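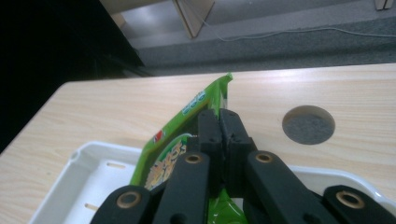

Pasichnyk Building Tenants' Association
Snack Table Subgroup, minutes of the June meeting

Present: Khrystyna Chornovol (chair), Svitlana Antoniuk, Ostap Zakharchenko, Severyn Chornovol, Illia Yurchenko (minutes)
Apologies: none. Severyn asked that it be recorded he had tried to have some.

The meeting opened at 6:15 p.m. in the second floor break room, after a short delay while people found chairs that did not lean.

1. Minutes of the last meeting

Approved with one correction. Under item 4, "Ostap will replace the pretzels" should read "Ostap will replace the pretzels he ate." Ostap abstained.

2. Matters arising

The cupboard key has been found. It was in the cupboard. Khrystyna now keeps the spare on her own key ring and asks people to knock before borrowing it.

The sign reading PLEASE TAKE ONE has been taken. Svitlana will print another.

3. Money

Severyn reported that the subgroup has spent 3,000 of its yearly allowance, and that the year is not as far along as the spending. Most of it went on chips, with a smaller amount on napkins that came in the wrong size and have been used as placemats ever since. Svitlana asked whether the figure included the coffee. Severyn said coffee belongs to the Kitchen Subgroup and he would like to keep it that way.

The honesty jar took in roughly 18 over the same period. There was a silence. Illia pointed out that the jar had spent part of the spring behind the microwave.

Agreed: the jar moves to the table, next to the tray, where people will have to reach past it.

4. Trays or baskets

This item was carried over from the previous two meetings and took up most of this one.

Khrystyna restated the case for the white plastic trays. They wipe clean, they stack, and a bag laid flat on one can be read from the doorway. Ostap restated the case for baskets, which is that bags slide off the trays and end up half on the table. Svitlana said that half on the table was still on the table. Ostap said that was how it started.

Severyn wanted to know if anyone had priced baskets. Ostap had a quote from Drodevmont for a woven set, which he read aloud. He was asked to read it again in case he had put the decimal point in the wrong place. He had not.

Khrystyna suggested a rubber mat for the bottom of each tray. Ostap said this was a compromise and he wanted that noted. It is noted.

Agreed: keep the trays. Svitlana to cut mats from the roll of shelf liner in the supply closet. Ostap may bring one basket from home, at his own risk, for bread only.

5. What goes on the table

a) Bags. It was agreed to go on buying small sealed bags in place of the big sharing kind. The last sharing bag was opened at 3 p.m. and was shared, as far as anyone can establish, between two people.

b) Green bags. Severyn observed that whatever comes in a green bag goes first, and asked whether we should simply order more green ones. Svitlana said people liked what was in them. Severyn said he had seen people choose with their backs half turned. Left open.

c) Opening. Members are reminded that the crimped strip at the top is meant to be pulled apart by hand. Please don't use the scissors from the mail room. Trukham Couriers on the first floor have asked twice why their packing tape tastes of onion, and Illia would prefer not to find out how they know.

d) Fruit. Deferred. The bananas have been dealt with.

6. The table itself

Khrystyna reported a ring mark near the window end of the table. Nobody present had put a mug there. Illia will try the paste that Driltinine recommends on its label for light wood finishes, starting at a corner that faces the wall. If it leaves a pale patch, he is to stop and not try to even it out by doing the rest, as happened with the door.

Ostap asked for a tablecloth. Khrystyna said the beige was fine and that a cloth would only give people somewhere to hide crumbs. No vote was taken.

7. Restocking

The weekly restock stays at 15 bags until the jar improves. Svitlana does the first half of the month and Severyn the second. Empty boxes are to be flattened, including by those who believe that theirs already are.

8. Any other business

Severyn asked if the meeting could be shorter next time. This was discussed for several minutes.

Svitlana has been offered a second-hand vending machine by a cousin. She was thanked. She will thank the cousin.

Actions
Svitlana: sign, mats, reply to cousin
Illia: ring mark, corner first
Khrystyna: move the jar
Ostap: pretzels (carried over), one basket, bread only
Severyn: figures for the rest of the year, with the napkins on a separate line

The next meeting will be held in the same room. The meeting closed at 7:40 p.m.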